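House Rules for Robots That Handle Food and Sharp Things

March 29, 2021

Filed under: Bench practice

Readers of this blog will know that I have spent much of the winter revising the working rules for our skewer bench at Stosa. The earlier set had grown by addition. Whenever something went wrong, a line was added, and by October the sheet ran to 50 lines, several of which contradicted each other. The new set is shorter. I am publishing the main points here, as a number of colleagues at other sites have asked for them, and I would welcome comments on the parts that remain unsettled.

A few words on scope. These are internal rules for small arms working on a tabletop with food pieces, trays and skewers. They do not replace a proper risk assessment, and they do not claim to satisfy any published standard. They are meant to be read in a few minutes by a person who is about to start a session.

1. Food on the bench is bench material

Once a piece of food has been placed on the work surface for a robot trial, it is no longer food for people. This applies to cooked meat and fruit alike, and it applies whether or not the piece has been touched by the gripper. Our fingers have a ribbed inner face, and ribs hold crumbs.

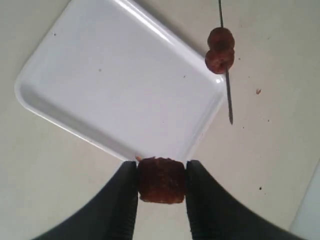
The previous wording allowed an exception for pieces still in their original wrapping. I have removed it. Two people could look at the same opened packet and reach different conclusions, and a rule that depends on such a judgment will be applied differently on every shift. Bench food is stored in a marked box, kept apart from the staff refrigerator, and discarded at the end of the day.

2. The skewer is treated as a blade

The Plorkus project, which preceded this one, used blunt sticks, and its rules were relaxed accordingly. Pointed skewers call for more care. The operator should know where the tip is before enabling the arm, and should keep hands away from the whole line along which the skewer could travel. A loaded skewer deserves the same respect as a bare one, for the point may still stand clear of whatever has been threaded onto it.

No one reaches in to straighten a skewer while the arm is enabled. Stop the arm, confirm the stop, and then reach. If the gripper is already holding the skewer, support the skewer first and open the fingers second. We had this in the opposite order for two years, and I regret that it was not corrected sooner.

Cables belong under this rule as well. A power cable lying on the tabletop is acceptable if it stays out of the arm's path through the full motion, which must be checked at low speed before the first run.

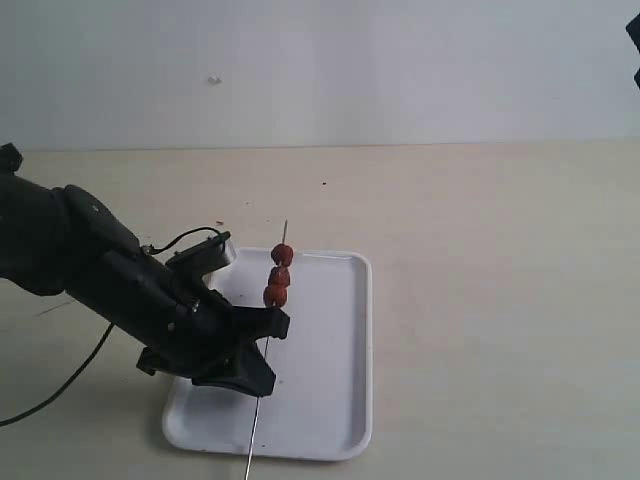 3. Cleaning happens between sessions and is written down

The log we inherited from Khondokar had 147 entries, and only 3 of them mentioned the gripper fingers. I do not believe that the fingers went uncleaned for that long. The form simply had no place to record it, and people fill in the boxes they are given. The revised form has separate boxes for tray, tabletop, fingers and wrist camera.

The order matters. Power down, remove the food, wipe the tray inside and along the rim, then clean the fingers with a soft brush across the ribs. A cloth tends to push residue deeper into the grooves. The tabletop comes last, since the brush will scatter whatever it loosens. Please do not spray anything toward the arm. Apply cleaner to the cloth, away from the bench.

Small crumbs during a session are tolerated, provided they do not lie where the next piece will be set down. I have received objections to this from both directions. Some would prefer a clean surface before every attempt; others consider any interruption a waste of a good run. The present wording is a compromise, and I expect to revisit it.

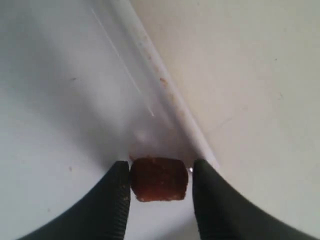 Gripper fingers closed on a piece at the bench.

4. Grip settings are changed by one person at a time

A setting that holds a firm piece securely may crush a soft one, and the temptation to adjust it in the middle of a session is considerable. The operator on duty may change the closing force. Observers may not, even when asked to help. Each change is noted with the type of piece in use, so that the next operator does not begin the morning with a value chosen for something else.

Matters still open

The question of gloves has not been settled. Our partners at Waltus require them for every contact with the tray. Our own practice requires them for the food and leaves the rest to the operator — a difference that causes confusion whenever staff move between the two sites. I am inclined toward the stricter rule, but I should like to hear from people who have worked under it for some time.

The sheet also says nothing yet about visitors. Until it does, visitors stand behind the operator, and the operator may ask them to leave without giving a reason.

Comments are open below. Corrections to the cleaning order would be especially useful before the sheet is printed for the bench.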